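双腕ハンド遠隔操作の作業ルール 開始前チェックから停止まで
更新:2026年9月1日

新しく入った人向けの手順メモ。急ぎで書いてるので細かいところは後で直します。対象は卓上でのかご・果物の取り扱い。
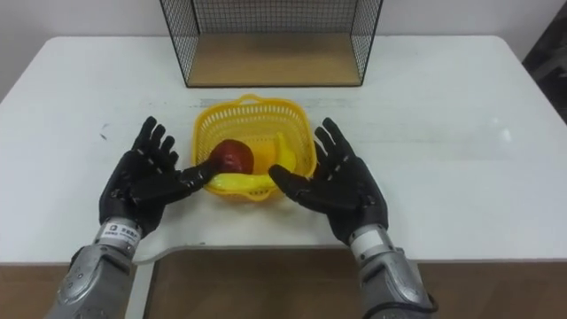 1. 机の上を片付ける

使うものだけ置く。かご、中身、奥のワイヤーケージ。以上。
工具、ペン、飲み物は全部どける。飲み物は部屋の入口の棚まで。
机に汚れや印が残っていたら拭く。取れないものは記録票の備考欄に位置を書く。認識側で誤検出の原因になったことあり。
かごは両手の間、真ん中。ケージとの間はあけておく。詰めて置くと指を伸ばしたときに網に引っかかります。

2. ケーブルと手首まわり

前腕に沿ったケーブル、たるみすぎ・張りすぎがないか。手で軽く動かして確認。電源は切った状態で。
手首のラベルの番号を記録票に写す。左右の取り違えが一番多いミス。Cabralの台帳と合わなければそこで中止。
外装のネジのゆるみも見る。増し締めは担当者だけ。勝手にやらないこと。

3. 立入範囲

電源投入後は机から900 mm以内に入らない。のぞき込むのも禁止。
中身がずれた、かごが曲がった → 直す前に必ず停止。「ちょっとだけ」で手を出すのが一番危ないです。
操作者と監視者は別の人。一人作業は不可。監視者は非常停止ボタンを手元に置いて、スマホは見ない。

4. 動作確認

指を全部開く → 手首を内側へ → 人差し指だけ伸ばす。片手ずつ、低速で。
両手同時はその後。左右の指先の高さがそろっているか、正面と横から目で見る。
おかしい音、ひっかかりがあれば停止。再起動して様子見、はダメです。まず報告。

5. 触り方

・最初の接触は指一本で。いきなり握らない
・かごの縁を越えて指を入れるときは速度を落とす
・片手が中身に触れている間、もう片方はかごの外側で待機
・バナナは先端を押さない。りんごは上からつかまず横から
・格子の穴に指先を入れない。抜けなくなってそのまま持ち上げた事例あり(12月の報告書参照)

持ち上げるのは両手の位置が決まってっから。監視者が声を出して「よし」と言うまで待つ。

6. 連続運転の時間

1回30分まで。終わったら12分休ませる。その間に指の関節カバーを目視。
Besach側の手順書では休止時間の指定なし。うちではこちらを優先します。
操作者も交代すること。疲れてくると接触が強くなる、ログを見ればすぐ分かります。

7. 停止と片付け

ハンドを開く → かごから離す → 腕を下げる → 電源オフ。この順番。
物を持ったまま電源を切らない。落とします。
果物は毎回その日のうちに回収、傷があれば次は使わない。かごは水拭きでOK、アルコールは不可。

8. 記録

記録票はRilardの共有フォルダへ当日中に。件数は現在1,462件、通し番号なので飛ばさないように注意してくだい。
非常停止を押したときは理由を必ず書く。「念のため」でも可。押したことで責められることはありません。
書く項目:ラベル番号(左右)、操作者、監視者、開始・終了時刻、停止の有無、備考。

よくある質問

手袋をしたまま操作していい?
 薄手なら可。軍手は不可。

途中で中身を替えたい
 停止してから。記録票は新しい行に。

ケージは動かしていい?
 だめ。位置合わせのやり直しになります。動いてしまったら土屋まで。

問い合わせ:土屋勝彦(Katsuhiko Tsuchiya)
英語での連絡はHartmut Pfeifferさんへ。立入範囲の変更は二人の承認が必要です。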